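July, shop notebook — ring + gear

Back from the Praltitz show late, unloaded this morning. Ring is in one piece, mostly. Writing this down before I forget which bits hurt.

Gate was 1,378 paid. Bemitz hall holds more than that with the bleachers out, but Walter Pacheco had them folded on the east side so we could get the truck in. Good call. Load-in took forever anyway.

Ring notes. Northwest post leans in when both guys hit the same corner. Saw it in the second match, saw it again in the tag. Shimmed it at intermission with a folded cardboard flat, held up through the main event but I don't want to do that again. Need a real plate under that foot. Iker says the floor at Bemitz slopes and it's not the post at all. Maybe. Put the level on it here in the shop and it was still off, so I say post.

Top rope stretched again. Turnbuckle on the hard camera side is out of thread, no more take-up. Either shorten the rope or get the longer buckles from Goicoechea. Middle and bottom fine.

Boards: two cracked, both near center. Marcelino Nieto took a superplex right on the seam and got up grinning, so whatever. Pulled them, marked with tape. Do NOT put them back in the stack, Poppy nearly did.

Canvas has a tear by the apron, about 10 inches, from somebody's boot buckle. Sewed it once already last season in teh same spot. Patch from underneath this time, and glue the edges before stitching.

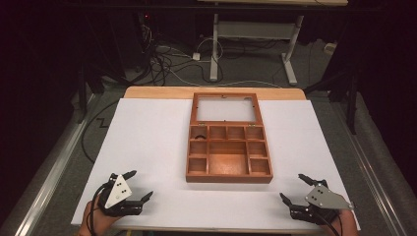 Can we run the next show on the old canvas?

Only if it gets washed first and the logo for Trilton is covered, they dropped out as sponsor in spring. It's a hand short on two sides so the lacing has to be let out, and the corners will pucker. Good enough for a house show, not for one that gets taped.

Ring mic. Got almost nothing from under the mat until the third match, then way too much. Loose connector at the box, wiggled it and it came back. Re-soldered after lunch, tested by jumping up and down on the frame with headphones on. Sounds like thunder now. Turn the gain down a third before doors.

Bell is fine. Hammer isn't, head flies off. Abilio Campos used a wrench for the main event and it sounded better to be fair.

Weight — new foam is heavier than I figured. Whole load came out at 1,000 over the last trip with the guardrails on, and the trailer was squatting. Leave the spare rails at home, or make two runs. Walter wants two runs. I don't want two runs.

Match stuff, not my department but: the Montoya match was the best thing on the card. Crowd was dead until he came out, then they were stomping on the bleachers so hard the monitor walked off its shelf. Nieto's entrance music played the wrong track again. File is named wrong on the laptop, rename it tonite.

To do before the next one:
plate for NW post
call Goicoechea, longer buckles, ask for four
two boards, same thickness as the old ones, measure first this time
new hammer
rename music file
ask Poppy Holroyd where the apron skirt clips went, bag is empty

Paid 800 for the hall out of the gate, receipt is in the truck door.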